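Transitional housing

Print | E-mail

Transitional housing is temporary lodging, combined with support services, for people moving from a shelter or the street into a permanent home.

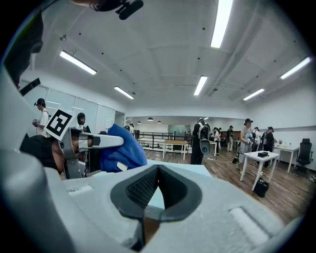 How long can a household stay in transitional housing?

The limit is set by each program, and in most programs it is counted in months. A stay usually ends when the household signs a lease elsewhere or reaches the limit in its occupancy agreement.

Transitional housing differs from emergency shelter in the length of stay and in the degree of privacy. Residents generally have a room or apartment with a door that locks, and they sign an occupancy agreement in place of a standard lease. Many programs charge a fee tied to income. Some return part of the fee on departure, to be used toward a security deposit.

Forms

Single-site programs place all units in one building, often a former hotel or dormitory. Scattered-site programs rent apartments from private landlords across a city. In a third form, called transition in place, the resident takes over the lease when services end and does not have to move.

Undberg program

The city of Undberg operates 78 units at 2 sites, Kevska House and the Ignacio Street Apartments. Kevska House admits single adults; Ignacio Street is reserved for families with children. Each caseworker is assigned no more than 15 households. A review by the housing analyst Mylene Evangelista, dated Sunday, November 21, 2021, counted 774 households served since the program opened. The waiting list is kept by Starard, a nonprofit agency, and is updated every February.

Criticism

Supporters of the Housing First approach argue that permanent housing should be offered at once, without a preparatory stage. Defenders of the transitional model hold that it suits certain groups -- young people leaving foster care, for example, or those fleeing violence at home.

See also: Emergency shelter; Rapid rehousing; Supportive housing

Print | E-mail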